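Grasp planner tip for the bench: if Rollitside keeps picking the wrong thing off a cluttered bag, fix your masks before you touch the force settings. I wasted 14 evenings learning that!

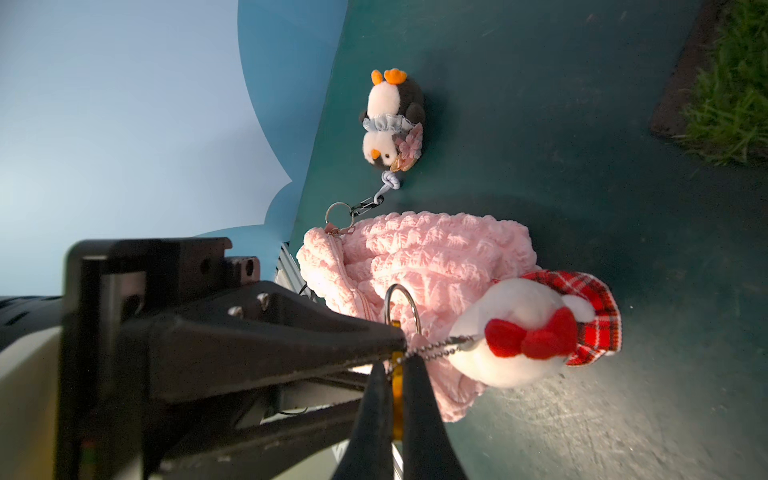

My segmenter loved merging small shiny parts with whatever was behind them. I relabeled 266 crops by hand (tea helps), giving rings and tags their own class, so an amber tag on a split ring doesn't get swallowed by the puffy pink pouch next to it. Han-gyeol Gil says to drop the approach speed too.

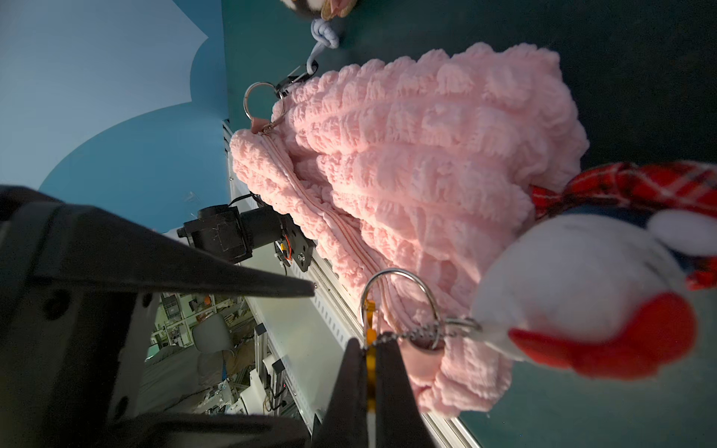
*Fingers on the orange strip, pink bag behind.*

Save your old masks before retraining.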